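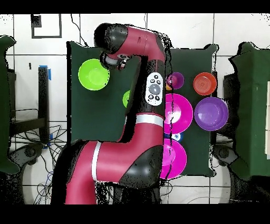
The Pukcombe arm over its table, plates and bowls set out on the green table.

Pukcombe is a shared-workshop build of a cup-and-bowl sorting robot, started in October by Chun-hung Mak and Pak-hei Cheng in a unit on Hsu Lane. Second-hand arm, own software, own table. Name comes from the street the first unit was on. Not related to the Climport gripper kit, though early notes mix up the two.

Design

One arm, one gripper, plain table with dark green cloth. Cloth was picked because the bowls show up well on it. Dishes are kids' plastic ware from a discount store. Control code is called Bultum, written mostly by Cheng, runs on an old desktop. Total spend on tableware so far: 45 dollars. 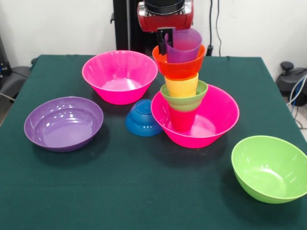 Gripper at the rim of the top cup, a nested stack standing in a pink bowl.

Stacking

Nested cups were the first task. Bultum finds the rim, closes the fingers, lifts. Soft plastic bends if the grip is to tight, so closing force was cut twice. Speed is kept low by hand setting, no automatic limit yet. Mak's log puts the first 200 runs under "practice" and leaves them out of the results.
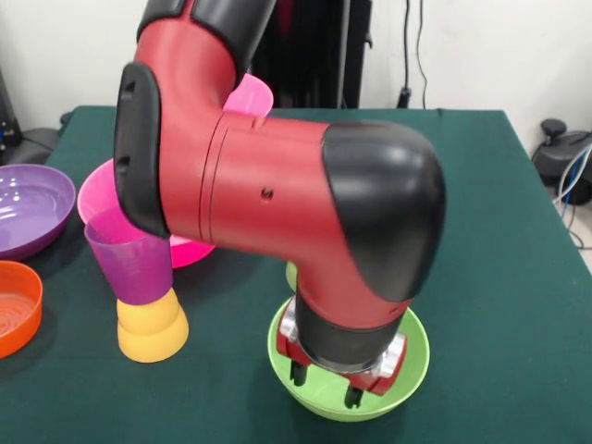
Fingers down inside the light green bowl; inverted cups at left.

Bowls are harder. Wide rims, and the fingers have to go inside without hitting the far wall. The current fix is a slower last stage, plus nine saved approach angles. Works for deep bowls, shallow ones still an open issue.

Towers

Upside-down cups, one on top of another. Position error adds up with every level, so the table position gets re-checked befor each session. Two-cup towers are the standard test.
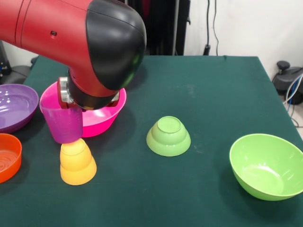
Talk page, Sun 8 March. Oskar: the towers section should say how the release works. On my own build the fingers dragged the cup sideways when they opened, and a short pause before opening fixed most of it. Does Bultum do the same?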